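# Setting and clearing the table

Before a meal, somebody must lay the table. It is a small job and children can do it very well. My name is Oduor Kombo, and I was 10 when it became my job at home.

Start with the plate, then put the bowl on it. Steel ones are strong, so they do not break if you drop them – but they make a big noise! The spoon and the fork lie next to each other, with the handles towards the person who will eat. The cup stands upright, where a hand can reach it easily.

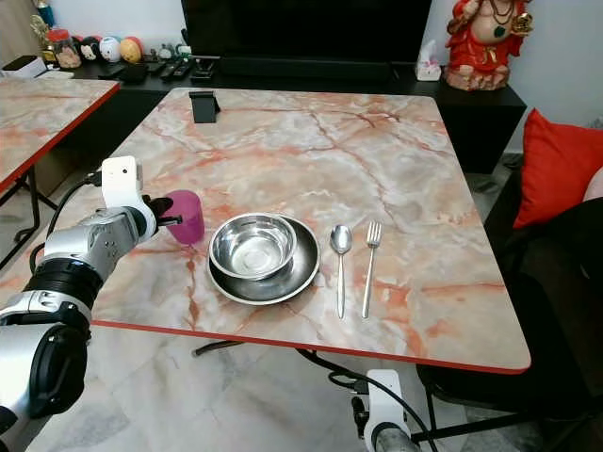 Why do we use a fork and also a spoon? A fork has thin points, called tines, and they hold pieces of food. A spoon is like a very small bowl, good for soup or for rice with sauce.

After eating, we clear the table. Take the plate and the bowl with two hands. Cups can go last, one at a time.
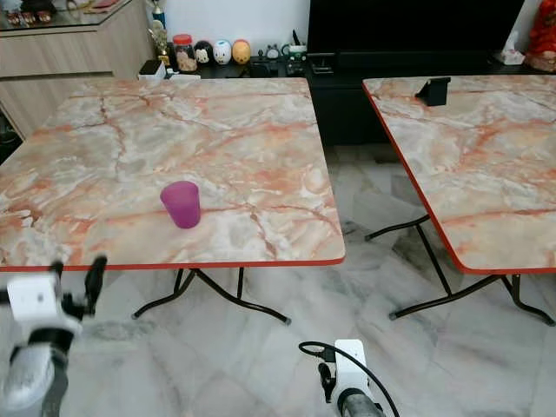
Some tables can fold. The metal legs close flat under the top, and then the table can stand behind a door. Wipe the top first, also along the rim, where crumbs like to hide. Ask an adult to close the legs – they can pinch your fingers.

**Try it:** lay a place for 3 people tonight. Did you forget the cups?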